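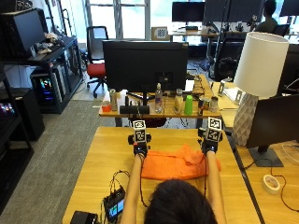 4 min read

July, late evening, by Riet Peeters

Well, diary, I have been putting off the orange cloth for so long that it had started to feel like a lodger. It has been on the desk, then on the chair, then on the bed, then back on the desk, always in a heap, and each time I walked past I thought, I really must fold that, and then went and made tea. Today it got its turn at last. I laid it out on the light desk, or anyway I started to, with both arms stretched out as far as they would go and a hand for each end, and there it was between my forearms, all soft folds and hills, looking more like a landscape than a piece of cloth.

I do like that orange. Mieke Mertens gave it to me when I moved in here, and she said it would cheer up any room, and she was right, because this room needs cheering. It's mostly black and white and pale wood otherwise. Two monitors with their big black backs turned to you like people at a bus stop, and cables wherever you look. The lamp is the one thing I chose purely because it was pretty. It has a plain white drum shade and a white ceramic base with all those flat little faces on it, and in the evenings I find myself just looking at it when I ought to be doing something else. I paid 66 for it at Karport and felt guilty the whole way home on the tram, and haven't felt guilty one minute after that.

My mother folded everything. Tablecloths, dish towels, paper bags, wrapping paper with the tape picked off. She did it standing up, with her chin holding the middle, and she could do a double sheet by herself in the hallway without a corner touching the floor. I have never managed the chin method. I need a table, and I need to press one end down before I dare let go of the other, and then the end I've let go of creeps back toward me and I have to begin again. Wouter Van Dijk says I should just hang the thing over a rail and be done with it, but Wouter owns two towels and no tablecloth, so I don't take his advice on linens (I do take it on bicycles).

Oranuch Duangkaew called in the middle of the afternoon, and we talked for ages about her new apartment. She has 9 windows! All different sizes, apparently, so she can't buy a single curtain ready-made, and she was asking whether I'd come over one weekend and help her measure. I said yes before I had thought about it properly, and then I did think about it and was still glad I'd said yes. She wants something in green for the kitchen. I told her about the fabric place, Gulline, where they keep the remnants in big bins by the door and you have to dig. You could lose a morning in there very happily.

The desk itself is another story. I keep meaning to give that roll of white tape a home. It has been lying on its side on the other desk for I don't know how long, next to a cable that curls past it, and I move it when I dust and then put it back exactly where it was, as though it had paid rent. There is a drawer for it. The drawer is full of other tape. And the thin black cables in the near corner want sorting out too, they have got themselves into such a tangle, but I'm leaving those for a day when I have more patience and possibly cake.

Jelle Meijer is coming to supper tomorrow, so the cloth will go on the kitchen table, creases and all if it comes to that. I thought I'd make the leek tart again. He had three slices last time and then asked, very politely, whether there was bread. I still need cream and a lemon, and I must remember to bring the other chair in from the landing.

It's after eleven now and the window is open, and someone down the street is playing the same piece of piano over and over, getting stuck at the same place. I rather hope they get past it before I fall asleep. Must put cream on the list.

184 views
9 comments
Share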